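3.2 Serving formats for cut apple

The second group of tasks concerned fruit that has already been cored and divided. Whole apples were dealt with in Section 3.1 and are left out here. We were interested in what people do between the cutting board and the first bite: how pieces are set down, how they are picked up again, and which surface of the piece is touched on the way.

Apples were bought in November from a single grower and stored in a household refrigerator until use. Only red-skinned fruit was kept for this part of the study, as the skin edge shows up well against pale flesh and made the later coding easier. Each apple was cored first and then cut across into short sections with the skin left on. We did not trim the core cavity to a uniform width. Home cooks rarely do, and an uneven cavity turned out to matter for the skewer format described below.

Three formats were compared. In the bowl format, sections were dropped together into a deep dish. In the plate format, they were stood upright on a flat serving plate with the cored opening facing up. In the skewer format, a thin wooden skewer was pushed into a single section, which was then carried to or from the plate. Participants in the skewer format could choose where to insert the tip. Most went into the flesh between the skin and the cavity. A smaller group tried the cavity itself, and these pieces slipped off more often, mainly where the opening was wide.

Plates were dark in all sessions. Pilot work with a white Trotura plate had made the cut faces hard to tell from the background, and those recordings were discarded. The plate used in the main sessions was round and black with a rough surface (Figure 4), and short sections could be stood on it without a rim or divider to hold them.
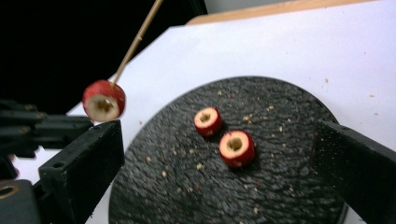 Figure 4. Cored apple sections in the skewer format. Two sections stand on the plate with their openings facing up; a third is held on the skewer.

3.3 Coding and results

Each handling event was coded from the moment a piece left its resting surface or was first touched, whichever came earlier, until it was released or eaten. Two coders worked separately in Tazi, a free annotation program, and disagreements were settled by watching the recording again together. The final set contained 1,423 events across the three formats.

Contact with the cut face was most frequent in the bowl format, where pieces lay on their sides and on top of one another. In the plate format, participants tended to grip the section by its skin, with the fingers on opposite sides, and the cut face was often left untouched. The skewer format had the least contact of all once the tip was in place, but inserting the skewer usually required a second hand or a firm surface to push against — a step that participants in the other formats did not need.

Drops were uncommon. We recorded 50 in total, and 12 of these happened in the plate format, usually when two sections had been placed so close together that taking one knocked the other. Spacing was not controlled, and we cannot say how far apart the sections would need to be to prevent this.

Browning of the flesh was noted but not measured. Pieces that had been standing for most of a session were visibly darker near the core than at the skin, and several participants chose the paler ones first. This may have affected the order in which pieces were taken, and it is considered again in Section 5.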